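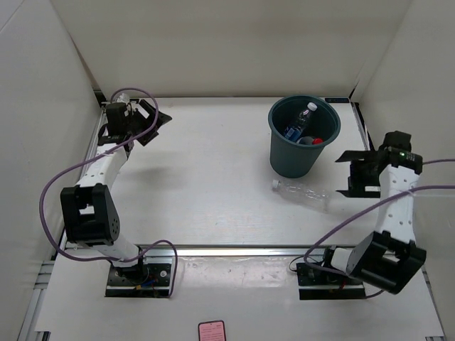 Where our bottles go

I've been keeping track of our household recycling since December, mostly because the town changed haulers and the rules changed with it. The old company took everything in one cart. The new one, Flistach, wants plastic and cans in one bin, paper in another, and glass taken to the drop-off on Bowen Road.

The sheet they mailed out was short on detail, so I called with a list of questions. Caps stay on. Labels can stay on too. Bottles should be empty and given a quick rinse. Crushing is fine, but flatten them from the sides and don't twist them, or the sorting line may read them as something else. Plastic bags are still a no, and so is the black tray that the grocery store mushrooms come in.

Our count for the first full month was 49 plastic bottles. That was higher than I expected for two people. Most were the 500 ml size, bought one at a time at gas stations and on lunch breaks. I went back through the receipts I still had and stopped when the total got annoying. 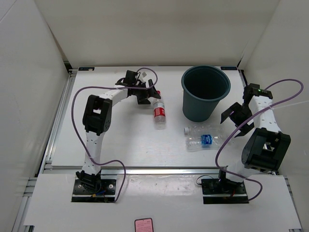
So we bought two refillable bottles and a filter pitcher. The pitcher is a Gedix, the smaller one, and it fits in the fridge door if you take out the butter shelf. Replacement filters cost more than I'd like — 20 dollars each — and I change them when the water starts to taste flat. One of the refillable bottles leaked in my bag the first week. The other has been fine.

February's number was much lower. What's left is mostly soda and the sparkling water we buy when people come over. I don't plan to give those up.

The glass is still a problem. The drop-off closes at four, and I don't get home until after five, so the jars are piling up in a box by the back door. I've asked the town if the hours could be extended and haven't heard back yet.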